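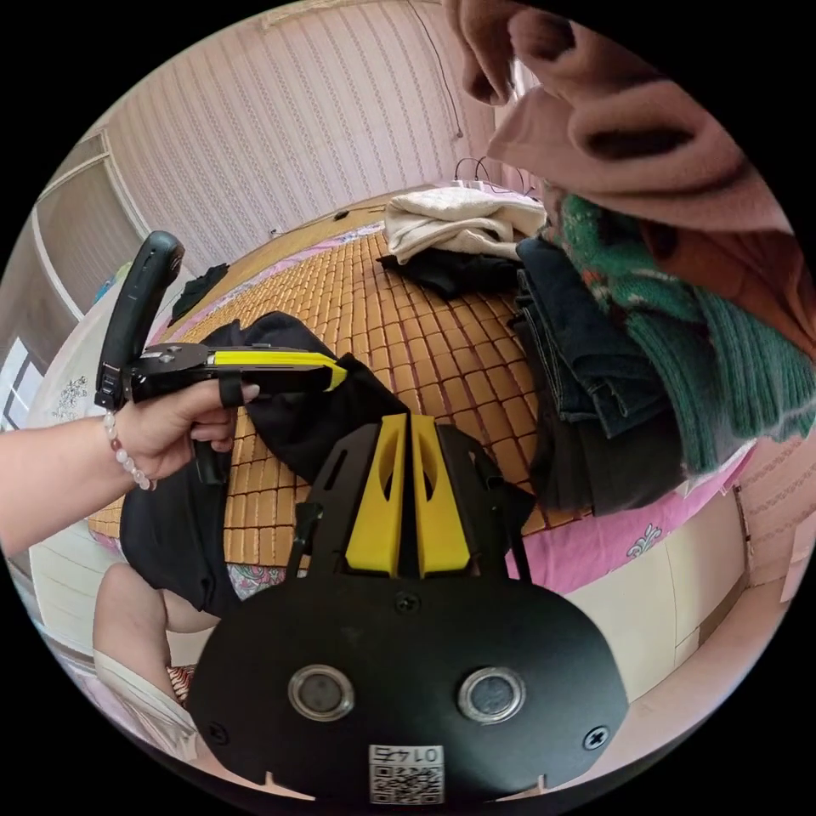 What does Pluta do?

Pluta repairs and reupholsters seating for homes, restaurants and small theaters. We also sell fabric by the yard from our shop on Plurnalgate.

About Us

Pluta opened in 2000 as a one-bench repair shop. In the first years most of the work was dining chairs, brought in four or six at a time with the seats worn through. Restaurants came next, and booth seating is still the largest part of what we do.

We now have 2 workrooms. The Plurnalgate shop handles household pieces and fabric sales. The Drerkel workroom takes booths, benches and theater rows, and has the loading dock. Please don't bring single chairs to Drerkel, as there is no front desk there.

We keep 3000 fabric samples on the shelves at Plurnalgate. You can borrow up to five at a time for a week. Our heavier woven cloth comes from Thepsuriya, a mill we have bought from for many years. Vinyl and leather are ordered as needed and usually add two weeks to a job.

Quotes are free and can be done from photos. Send one of the front, one of the back and one of the underside, with the width of the seat. A deposit of half is due when we order the fabric. Frame repairs are quoted separately once the old cover is off.

We do not work on car seats, mattresses or recliners with motors. The shop closes for the first two weeks of August.

Filed under: Our Company, Upholstery, Furniture Repair

3 comments

deb_in_the_valley
Had my mother's wing chair done here. Took longer than quoted but the piping is very straight and they saved the old buttons for me.

Rowhouse22
Do you sell foam cut to size, or only with a full job?

Pluta shop
Rowhouse22, we cut foam to size at Plurnalgate. Bring a paper pattern.

Contact | Copyright Pluta Upholstery | Back to top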